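HOUSEKEEPING OPS, unit 4: making up the bed
Notes from Ngaio Lockyer's session, plus what I added for the January group

Bring to practical: pen, flat shoes, the room card from unit 3. No rings.

Recap from last time
Strip first, then bathroom, then bed, then dust. Vacuum last, backing out to the door. Linen never goes on the floor, not even the dirty stuff. Bag it at the door.

Timing
Target for a queen, one person = 6 minutes. First try most people take 18. Fine. Speed comes from fewer trips round the bed, so finish one side before you walk.

Order of work
Check the mattress pad. Stain or hair = change it, don't flip it.
Bottom sheet, center crease on the center of the matress. Tuck the head, then corners, then sides.
Top sheet wrong side up, hem level with the head edge.
Blanket or duvet, a hand's width down from the head.
Fold sheet back over it.
Foot corners together, sheet and blanket in one tuck.
Pillows last. Open ends face away from the door.

Corners
Mitered, 45 degrees. Lift the side about a forearm from the end, lay it up on top, tuck what hangs, drop the flap, tuck again. Pull before the second tuck, not after. If it bags, start the corner over, patting won't fix it.

Backs
Bend knees. Lift the mattress with one hand only as far as the other hand needs. Don't reach across a king, walk round.

Linen stock (case study, the Bellard)
272 rooms. Par 3 means one set on the bed, one in the laundry, one on the shelf. Last count came up with 1,587 flat sheets, and at two sheets a bed, one bed a room, they should hold 1,632. So 45 short. Where do they go? Rags, stains, wrong cart. We'll do the sums again in class, bring a calculator.

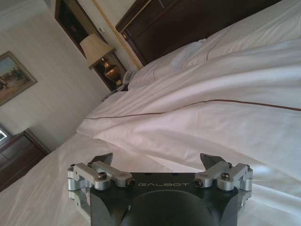

Checking a finished bed
Stand at the foot, get your eyes down low. Look along the top for ridges. Then both sides, is the drop even? Run a flat hand over once, head to foot. Don't sit on it, don't put the clipboard on it. Check the headboard for dust while your there.

Common marks lost
Sheet hem twisted under the fold
Pillow tags showing
Tuck at the foot too tight, guest can't get their feet in
Forgot under the bed

For next time
Read the Tamska handout on stain types, first two pages only. Practice ten corners at home, any bed. Timed test is at 9:30 am, doors shut at 9:30 too.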